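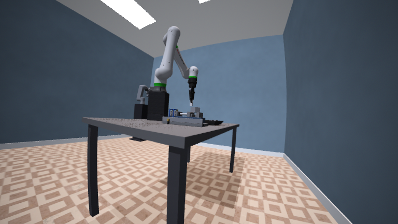
Fig. 1. The cell model, seen from in front of the table. Gripper over the fixture, tray at the right.

Courses > Robot Cells > Unit 8 > Setting up the cell
August 8, 2023
Notes by Uliana Stelmakh

The Stureck cell exists twice: once in the shop and once in the simulator. We set up the simulated one first. I have doubts about how much that buys us, and you should have some too.

Start with the base frame. Everything else is measured from it, so a wrong number there gets copied into every point you teach. The Promari guide tells you to accept the default and move on. Don't. Type in the measured values for the table and the pedestal, then read them back from the file. In April Wai-kit Chuang's group skipped the read-back and lost 2204 lines of log to a swapped sign.

Next, the tool center point. The model lets you enter it to as many decimals as you like. A real gripper gets bumped, and its fingers wear. Teach the point again on the real arm, whatever the model says.

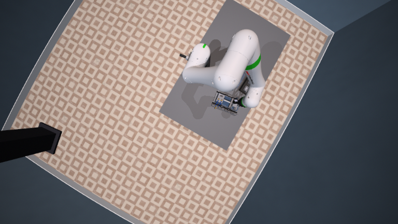 Check clearance with the arm folded as well as reaching. Most students run the pick path, see no collision flag and call it finished. The flag only knows about bodies that are in the model. Cables and air lines usually aren't, and neither is the person leaning in to clear a part.

For the first run on the shop cell:

- limit the speed before you load the program
- step through the approach with one hand by the stop
- keep the first hover point high, 700 on the Z line of the setup sheet
- write down every offset you change, with the old value beside it
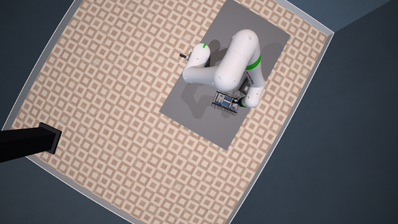 Marion Strachan says a good model cuts commissioning time in half. I've asked for the records and haven't seen them. My own two setups with the Femo controller went no faster, though we did break fewer fingers.

Before lab, read Carvalho's sheet on fixture offsets and bring your read-back printout.

Contact: Catrin Edwards, lab office | © 2023 Shirima Technical Courses | Back to top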